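4 min read

Flattening the Sole of a Secondhand Bench Plane

The workshop has operated for several years with one jack plane and one block plane, and both have been adequate for general stock preparation. In June a third plane was added, a longer tool purchased secondhand from Beneš, a small dealer that keeps a shelf of used hand tools behind the saw blades. The purchase price was modest. The condition of the sole was fair, with light surface rust toward the heel and a visible hollow behind the mouth. This post records the work done to bring the tool into regular service.

It is customary to begin with the iron. In this case the sole was attended to first, because the hollow was deep enough to be seen under a straightedge held against the window. A plane with a hollow directly behind the mouth will generally still cut, but it will chatter on hard maple and will refuse to take a consistent shaving along the full length of a board. Readers who work only in pine may find that the defect never troubles them.

The abrasive was fixed to a piece of float glass resting on the outfeed table of the saw. Spray adhesive was used for the first sheets and was not satisfactory. It left ridges wherever it had been applied unevenly, and each ridge was transferred to the sole as a shallow scratch. Rolls of adhesive-backed paper from Flirkier were used for all later stages. The paper should be laid down from one end and pressed flat with a block, and any bubble should be cut and pressed again before work begins.

The iron was retracted but left in place under normal tension. The frog and lever cap place a load on the casting, and a sole flattened without that load may move once the plane is assembled. Lines were drawn across the sole with a felt marker at close intervals. After twenty strokes the marks at the toe and heel had gone and those behind the mouth were untouched, as the straightedge had suggested.

Coarse work was carried out at 80 grit and occupied most of an afternoon. The paper loses its bite sooner than one expects, and continuing with a worn sheet produces heat and very little else. Filings were cleared after every few passes. The sheet was changed four times before the last of the marker disappeared from the area behind the mouth. A small low spot remains near the left edge of the heel. It has no effect on the cut and has been left alone.

From there the work proceeded to 200 grit and then to 1000. It may be argued that 1000 is excessive for a sole, and the writer would not dispute the point. Wax fills most of the scratches that the coarser paper leaves, and wood does the rest over time. The finer grit was used chiefly on the edges of the mouth, where a smooth surface does reduce the tendency of resinous shavings to collect.
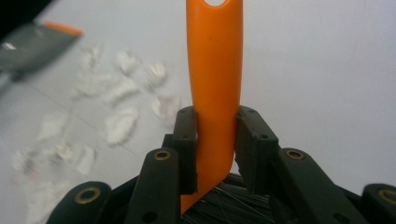

Orange-handled brush with dark bristles.

The iron required less attention than had been anticipated. The back was flat for the first half inch, and the existing bevel measured slightly under 30 degrees. It was reground to 25 degrees and honed with a small secondary bevel. The chipbreaker was another matter. Its leading edge did not meet the iron along the full width, and light could be seen between the two parts when they were held together. Several minutes on a medium stone, with the rear of the chipbreaker held slightly below the surface of the stone, closed the gap.

The wooden handles were tight and have not been refinished. The front knob shows an old repair in a different species, possibly beech, and the joint is sound. A coat of Goso paste wax was applied to the sole and sides and buffed after ten minutes. The same wax was applied to the threads of the depth adjuster, which had been stiff in one direction.

A first trial was made on a length of cherry that had been left over from the Plondora bench, the hallway piece described in earlier posts. The board was 42 inches long with a slight crown. The plane removed the crown in a short series of passes and then produced a full-width shaving from end to end. On figured maple the result was acceptable with the chipbreaker set very close, although some tearing occurred around a knot and had to be scraped.

Two matters remain open. The lateral adjuster has more play than is desirable, and a replacement part numbered 307 in the dealer's list may or may not fit this casting. The dealer has been asked to measure one. The tote screw is also slightly too long and reaches the bottom of its hole before the handle is fully drawn down. A brass washer under the head has corrected this for the present.

The total time at the bench was seven hours, spread over three sessions, of which more than four were spent on the sole. A reader with access to a surface grinder could shorten the process considerably. The next entry will return to the hallway bench and the fitting of its lower rail, which was cut a sixteenth too short and will have to be made again.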